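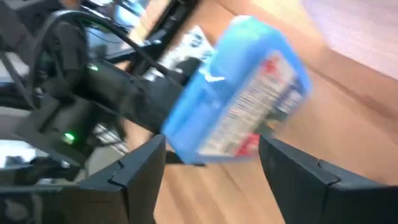 Working safely with two arms: what we learned about the rules
Thulani Gumede
Project report, handed in 7/12/21

When I picked this project off the list I thought I'd be programming all term. I did do a fair bit of that, but most of my hours went on reading safety documents and arguing with my lab partner about tape on the floor, and I ended up liking that side of it far more than I expected (my mum, who inspects lifts for a living, was delighted).

The task was to take the two-arm bench in the Oosthuizen lab, which had been passed from one group to the next with a single page of handwritten rules, and write a proper set of working rules for it. They had to agree with the published standards and they had to be short enough that a second-year would read them. The job the bench does is simple: the arms pick up small packaged goods, turn them so the label can be read, and put them down in the right place. We called our rule set Pametti, which was the name of the shared folder and sort of stuck.

What the standards say

The main ones I used were ISO 10218, parts 1 and 2, for industrial robots, and ISO/TS 15066, which deals with people and robots sharing a space. ISO 12100 is the general one on risk assessment and I'd tell anyone to start there, as the others make a lot more sense afterwards. I started with 15066 and had to go back.

The thing that took me longest to get into my head is that you don't assess the robot on its own. You assess the whole application: arm, gripper, the thing in the gripper, the table, the cables, and whoever is standing nearby. An arm that is gentle enough by itself can be a different matter once it's carrying something with a hard corner. Cardboard boxes are pretty forgiving, but we also had a few tins in our set of goods, so the tins got their own line in the risk assessment and a lower speed.

With two arms it gets more fiddly again. A person can be caught between an arm and the table, which everybody thinks of, and also between one arm and the other, which our old page of rules didn't mention at all!

How I did the risk assessment

I sat by the bench for 7 sessions in August and wrote down every time a hand went inside the taped line. I didn't tell people what I was writing until the end, which my supervisor had agreed to, and then I showed everyone the list and asked if they were happy for me to use it. They all were.

I got 92 entries. A lot of them were people straightening a package before a pick, or fetching one that had ended up somewhere daft. Only 11 were made with the arms properly stopped first. The rest were done with the program paused, and a pause is not a safe state on our bench: anyone at the keyboard can set it going again without looking up. I was one of the worst for this, by the way. My own initials are all over that list.

The rules we ended up with

I wanted one side of A4 and just about managed it. The ones that changed how we work are these:

One person runs the bench at a time, and they say out loud when they are about to start it.

The emergency stop must be within reach of whoever is running, and it must stop both arms. Test it at the start of each session and sign the sheet.

Paused doesn't count as stopped. Use the protective stop before you reach in.

Teaching new positions is done at reduced speed, one arm at a time, with the other one parked.

Anything the gripper is going to pick up gets looked at first for sharp edges and loose lids.

If you change the fingers, the goods or the layout, the risk assessment gets looked at again before you run.

The last one caused the most grumbling. Stukberg, the other group on our corridor, borrowed our draft and dropped it straight away, then put it back after they swapped to longer fingers and found their reach limits were all wrong.

Things I'd do differently

I spent 2 weeks on a colour-coded map of the workspace and it was a waste of time. The tape on the floor does the same job. I should also have asked much earlier about how the stop circuit was wired, which I only learned when a technician from Henell came to look at something else and very kindly drew it for me on the back of a delivery note. The drawing is in the appendix, tidied up a bit.

I never got to measure contact forces. We didn't have the instrument, and I wasn't going to guess at numbers, so Pametti treats the bench as one where nobody is inside the line while the arms are moving. Whoever takes the project on next could borrow a force gauge and see if the slower jobs could be opened up a little. The sign-off sheets and my session notes are in the folder, and the tins are in the bottom drawer.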